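Toft save stuck on 97% after the May patch, anyone fixed it?

Gunvor Strömberg
Posted in Games help – PC

Hi all. Playing Toft on PC, main save is at 97% and wont budge. Did all the lighthouse quests, all the fishing, every chest in Skasley harbour. Map shows nothing left. My partner's save went to 100 before the patch and she skipped half the fishing stuff so it can't be that??

Also since the patch my coin total sits at 2,453 and stays there whatever I sell. Not sure if it's linked. Don't really want to start over, I've put nearly the whole spring into this one.

Tried so far – restart, verify files, turning cloud saves off and on again. No mods. Laptop is getting on a bit but runs it fine on medium.

Khadija Shawky

Had this. It's the ferryman quest. If you handed him the rope before the patch, the game never ticks it off, and it doesn't show on the map either as it thinks you're still on step 2.

What worked for me:
Back up your save folder first (Documents, then Toft, then Saves). Please do this.
Turn cloud saves off and LEAVE them off.
Load the autosave from before you sleep at the inn, not the manual one.
Go to Skasley on foot, no fast travel. Talk to the ferryman at night, after 22:00 game time.
He asks for the rope again. Say yes even if you haven't got it.
Sleep, save in a new slot, quit to desktop.

Mine jumped to 100 on the next load. Coins are a different bug I think – the counter freezes but the money is there, try buying somthing dear and see. Mine sorted itself out after I bought the boat.

If he only says the line about the weather, you're too early, go away and come back.

Gunnlaugur Norðdahl

same here but on console so no save folder. gave up, playing Pornar now, much better game anyway

Montserrat Valdovinos

Second what Khadija said, with one change. I had to do the night bit 3 times before he'd talk. Loading straight in at the harbour didn't count, walk in from the mill road.

Don't delete the old save till you've loaded the new one twice. Mine looked fine, then dropped back to 97 when I switched cloud saves on again. Had to pick "keep local" when it asked.

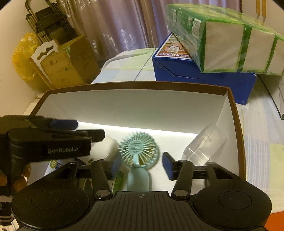
Little mint-green handheld fan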